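From: Bit-na Won
To: workroom-fittings list
Subject: Re: white table in the back room, finish and basket position

Teodor Pawłowska wrote:
> Can someone confirm which top we ended up with in the back room?
> My notes say matte, the order sheet says satin. I need to know
> before I order cleaner for the other three. Also, are we keeping
> the wicker basket on it or moving to the stackable trays? Ju-won
> wanted the trays. Last question, do the corners clear the wall
> panels or do we need bumpers?

Teodor,

Matte. The order sheet was never corrected after Hellimex substituted the top in January. Treat the sheet as wrong on finish and right on everything else.

For cleaner, use the Helus neutral at 10 ml per liter, microfiber cloth, second pass with plain water. Do not use the Jirker spray on it. I tried that on the offcut and it left glossy patches at a low viewing angle. They did not come off with alcohol. A melamine sponge does the same thing, only slower.

On the basket, my preference is to keep it where it is, toward the far side and to the right as you face the wall. That leaves the left and the whole front half for laying out fabric.

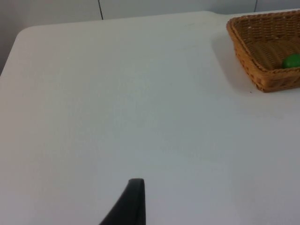
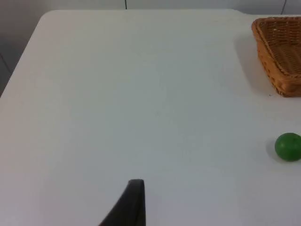 Back room table, both with the basket in its usual spot.

The trays Ju-won proposed are 48 cm on the long side. Two of them next to each other take more of the top than I want to give up, and stacking them means lifting one off every time somebody needs scissors. If the concern is small items getting lost, a cotton liner for the basket would fix it. I-seul has a pattern and says it is an hour of work.

One point in favor of the trays: they can be washed. Wicker should be vacuumed with the brush head and wiped with a barely damp cloth, then left to dry away from the radiator. If we start keeping chalk in it, the liner stops being optional.

Corners: they are rounded, and the radius is large enough that I would not bother with bumpers. What I would do is keep a gap behind the table so the edge doesn't rub the panels. Busisiwe measured 34 mm at the last rearrangement — that was before the feet were leveled, so please measure again. The joints between panels chip easily if something knocks them, and we have no spare filler in that gray.

For the other three tops, ask Hellimex for the same matte finish in writing. The Moon range has a similar white, but it is cooler and the difference shows when the tables are pushed together.

I still need the invoice number for the leveling feet. Item 64 on the list, second page.

Bit-na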